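Household Tips for New Residents of Iltthorpe

Iltthorpe is a township of 3,620 people in the north of the county. Most of the houses were built on the west slope above Krawczyk Creek, and nearly all of them run on well water and a septic tank. These tips were collected by Hacer Kocabaş for people who have just moved in. They apply to most homes in the hill townships.

Water

Well water in this part of the county is hard. Descale the kettle once a month with equal parts white vinegar and water. Boil it, let it stand for an hour, pour it out, then boil plain water once and throw that away too. Shower heads can be tied into a plastic bag of vinegar overnight. Don't use vinegar on marble or on any other natural stone counter.

If the water smells of sulfur in the morning, run the cold tap for two minutes. If the smell is only in the hot water, the anode rod in the water heater is the usual cause.

Have the well tested every year. June is a good month for it, after the spring runoff.

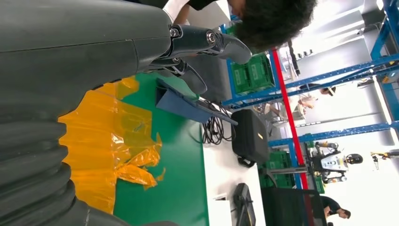 Leaning in over the work.

Kitchen

Keep flour and rice in jars with tight lids. Field mice come indoors when the nights turn cold and will chew through paper and thin plastic. Steel wool pushed into the gap around the sink pipes keeps most of them out.

The older part of town sits at a fair elevation, and water boils at a lower temperature there. Give dried beans an extra half hour. Pasta needs a minute or two more than the package says.

Never pour bacon grease down the drain. Let it set in a can and put it out with the trash. The same goes for coffee grounds, which settle in the tank and don't break down well.

Tables and Work Surfaces

Cover a good table before doing any repairs, gluing or painting on it. A flat mat is easier to keep clean than newspaper and doesn't shift. Wipe it down when you finish and store it flat or rolled, never folded. Close bottles before you move them, and keep them away from the edge if children are helping.

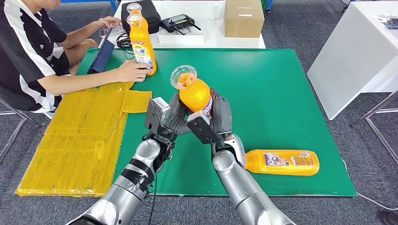 Orange bottle standing on the near side of a table with a green mat.

Glue rings come off most mats with warm water and a plastic scraper. For dried wood glue, lay a wet cloth over the spot for 20 minutes first.

Heating and Power

Outages are common in winter, mostly on the lines along Route 8. Fill a few jugs with water when a storm is forecast, as the well pump stops when the power does. Keep flashlights in the same drawer all year.

Burn only seasoned wood. Split logs stacked in the open with a cover on top take a full summer to dry. Have the chimney swept before the first fire of the season.

Trash and Recycling

There is no curbside pickup north of Dekix Road. The transfer station is at 318 Pidby Lane and the gate closes at 4 p.m. Township stickers cost $42 a year and go on the lower left of the windshield. Flatten cardboard before you bring it in. Paint cans are taken only if they are empty and dry, with the lids off.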